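Sanmont Enterprise Fund: Frequently Asked Questions

Who manages the Fund?

The Fund is managed by Lambrechts on behalf of its subscribers. Enquiries should be addressed to Rianne Stevens, Investor Relations, at the Prondville office.

Who may subscribe?

Any individual aged 18 or over may subscribe. Joint applications are accepted from married couples only. Companies and trusts should write to the Manager before completing a form.

How many companies does the Fund hold?

The Fund holds shares in 17 unquoted companies, most of them in their first five years of trading. The full list is printed in the annual report.

How long must I hold my units?

Units must be held for five years. Early withdrawal is allowed only on death or serious illness, and the Manager will ask for written evidence.

Were all applications accepted at the last closing?

No. The Manager received 547 applications, of which 537 were accepted. The remainder were incomplete -- in most cases the declaration on page four had not been signed -- and the money was returned without interest.

Can I lose money?

Yes. Shares in young companies may fall in value or become worthless, and there is no ready market for them. Applicants who are in doubt should consult a qualified adviser.

When are valuations sent out?

Once a year, in June. Unit holders who change address should inform the Registrar in writing before the end of the preceding month.

Does the Fund invest in Caria?

Yes. The holding in Caria was approved by the investment panel, chaired by Helju Juška, and is valued at cost. 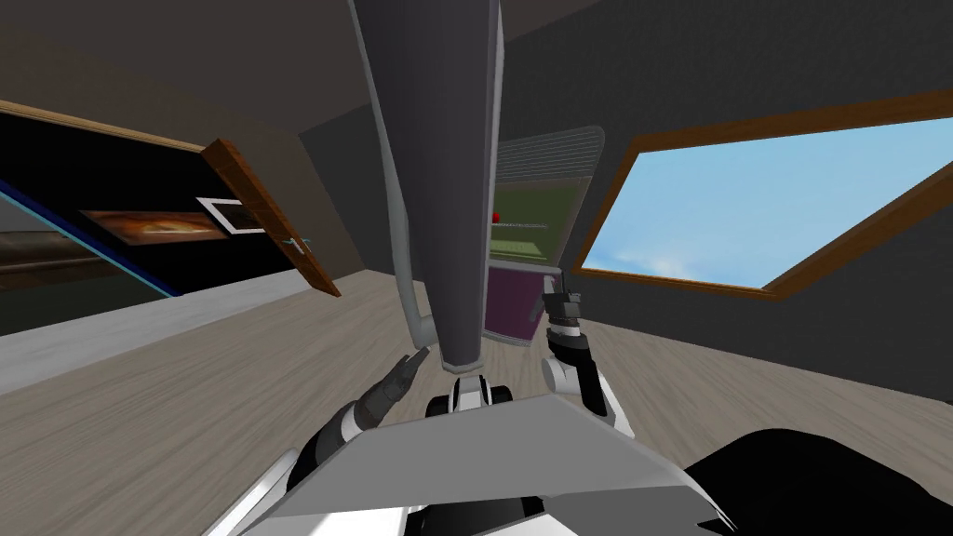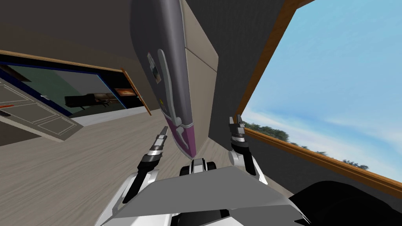

Computer simulation: two views of a robot with grippers.

How do I make a complaint?

Complaints should be sent in writing to Ívar Hviid, Compliance Officer, quoting the unit holder number. A reply will be issued within 20 working days.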